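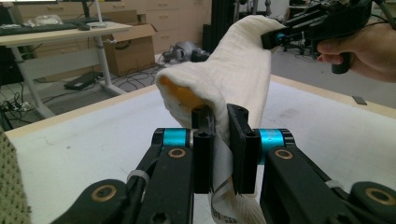

How often do the bushings on a hand-held gripper need attention?
Every 206 hours of use on our pair, and sooner if the jaws stop meeting squarely.

Dorin Pop looks after the hand-held grippers at Kedura's shop in Prelldale, where they spend most of the week on towels. Cloth is light work for the arms, he says, but it shows up wear fast.

"A block of wood will forgive a sloppy jaw. A towel slides right out," he said.

Pop starts with the pads. He squeezes the jaws on one layer of fabric and pulls. If one corner lets go before the other, he loosens the finger plate, squares it up and tries again. Lint gets brushed off the pads on Saturday, before anything is measured.
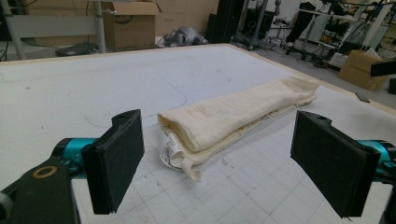 Folded towel between the padded fingers, care label showing at the left end.

Next come the pivots. He works each arm by hand with the cable side facing him and feels for side play at the brass. A bushing that clicks gets pressed out. The last set went 3,093 cycles before one did, and he now looks at them at 2,000.

"I don't oil them. Oil ends up on the cloth, then on the pads, and then I'm cleaning everything."

Eirlys Lloyd, who keeps the maintenance log in Flumow, asked him to add the zip ties to the checklist. A tie set too low lets the cable rub on the linkage.

"I want it snug, with the tail cut flush," Lloyd said. "Open and close it 3 times and watch the cable. If it pulls tight at full open, cut the tie and start over."

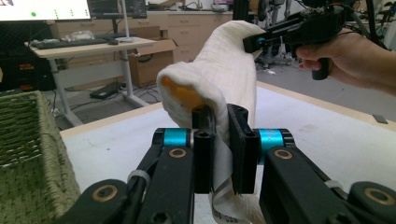 Two hand-held grippers holding one cloth, with a zip tie on each linkage of the nearer one.

Pop keeps spare pads and bushings in a drawer marked Ellis, after the bench they used to share. He is down to one set of pads and has more on order for August.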